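4.2 Changes in the technicians' work

Before the cell was installed, each technician at the Desmet refurbishing site took a computer through every step alone, from opening the case to the final boot test. Twelve technicians worked this way. Since March the handling of memory has gone to the arm, and the technicians open the cases, clear cables out of its path and take over when it stops. The site kept its output target at 82 machines per shift.

Most of those we interviewed said the work was easier on the hands and harder on the attention. Memory modules have to be gripped near the end and kept clear of the wiring, and a technician does this by feel. With the arm, the same person has to judge from the side whether a grip is good enough to let it go on.
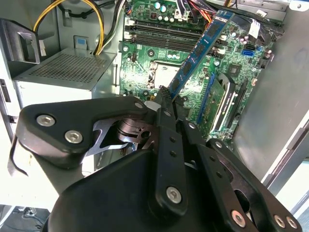
Figure 2. Gripper holding a memory module inside an open desktop case.

Stops were the main source of complaint. The controller, supplied by Kumen, reports a stop with a short code and gives no cause, so technicians learned to read the causes from the position of the fingers. This knowledge was passed on by talk at the bench and was missing from the written work instructions. Newer staff had fewer chances to pick it up, as they were often assigned to case opening for the whole shift.

Pay grades did not change. Two technicians asked for the cell work to be recorded as a separate skill, and the request was still open when our interviews ended. We return to the question of grading in Section 5, where the site is compared with Ferkik.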